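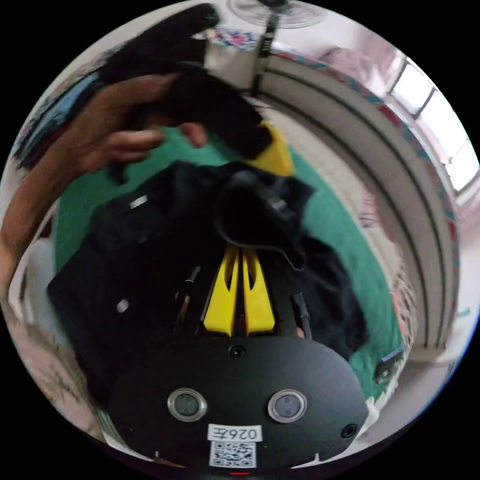 Subject: Re: [chores] Is anybody's laundry getting folded yet?

Hello all,

I've been meaning to answer this thread since it started, and then it was November and the dryer was full again, so I'll do it now while the second load runs. I'll quote the original message because some of you only joined after the Tuhiwai thread got long.

> Hi everyone,
>
> New to the list, so please forgive me if this has been gone over. I run the back room of a small laundry and alterations shop, and between wash-and-fold and the hemming we handle a lot of clothes in a week. A salesman came by with a brochure for something called the Wavanon, which he says will fold "most everyday garments" and pays for itself in two years. There was a video. It folded a stack of white towels very nicely and then it folded a gray T-shirt.
>
> My questions are:
>
> 1. Has anyone on the list seen one of these fold something that wasn't a towel or a T-shirt?
> 2. Is it worth waiting another year or two, or should I just hire someone for the afternoons?
> 3. My sister-in-law says there are people being paid to fold clothes at home with grabber tools so the robots can learn from it. Is that real?
>
> I'd be grateful for any thoughts, even discouraging ones.

Welcome! You are very much in the right place, and no, it hasn't been gone over nearly enough.

Let me take the third one first, as it's the one I know best. Yes, it's real. I've done it. You hold a gripper in each hand, the kind with two fingers that pinch together, and you do the chore with those in place of your own fingers while everything gets recorded. I signed up with a project called Grerner last spring and stayed on longer than I meant to, mostly because I found it so interesting to be bad at something I've done my whole life. I turned in 419 folds before I stopped, and 406 were accepted. The other 13 were mostly me dropping a sleeve and saying a word.

What I learned, and I'd urge anybody on this list to try it with a pair of kitchen tongs before spending a dime, is how much of folding is feel. With your hands you know without looking whether you've got one layer or two. With two fingers on the end of a handle you don't. You close them on the hem, you lift, and up comes the front without the back, or the front and the back and a bit of the cloth underneath. I got better at it – much better, by the end – but I was using my eyes for everything, and it was slow.

And the very worst thing was anything black. The photo at the top of this message is a good example of it: a black garment in a heap on a green cloth-like surface, with one pair of yellow fingers reaching into it and a single yellow finger of a second gripper coming down from the side. The green helps, because at least you can tell where the garment stops. Inside the outline, though, you're hunting. There's a curled loop of opening or hem just above the fingers, and I looked at it for a good while on my big screen without settling which it was. Now imagine you're a machine and you have to decide where to pinch. White towels on a dark table are a different job altogether, so I'm not surprised the brochure video used them.

On to your first question. I saw a folding machine at the Ekidport trade hall, not the Wavanon but something in the same line. They let us put our own things in, which I thought was sporting of them. It did my pillowcase perfectly. It did a polo shirt well enough that I'd have put it in a drawer. It then took my black cardigan, buttons open, and turned it over, and turned it over again, and after a few minutes the young man running the booth lifted it out and handed it back to me very politely. I have no hard feelings about the cardigan. My husband can't fold it either.

So my honest reading is that flat, plain, one-shape-at-a-time work is close, or here already if you have enough of it. A hotel with 2000 towels a day ought to be looking. A back room where the next item might be a bridesmaid's dress or a pair of inside-out tights is another matter, and I haven't met a machine I'd trust with it. Somebody still has to pull the thing out of the heap, find the neck, and turn it right side out, and in my house that's most of the labor.

Which brings me to the second question. I'd hire for the afternoons. If you want to make a fair test of it first, do what I did for one month and keep a tally by type as you fold. I logged 372 pieces, and a bit over half were towels, pillowcases and plain tees. If yours comes out at nine in ten, call the salesman back and ask him to run a bag of your own laundry while you stand there, with something black and something with a hood in it. If he'll only show you the video again, I think you have your answer for this year.

Do write back and tell us how the tally goes, and what the hemming side looks like too. We have hardly talked about sewing here at all, and I'd love to hear whether anybody is even attempting to pin a hem by machine.

One small housekeeping request for everyone: please trim your quotes when you reply. The digest readers were very patient with the dishwasher thread and I'd rather not test them twice.

The dryer just buzzed, so off I go.

Warmly,
your list host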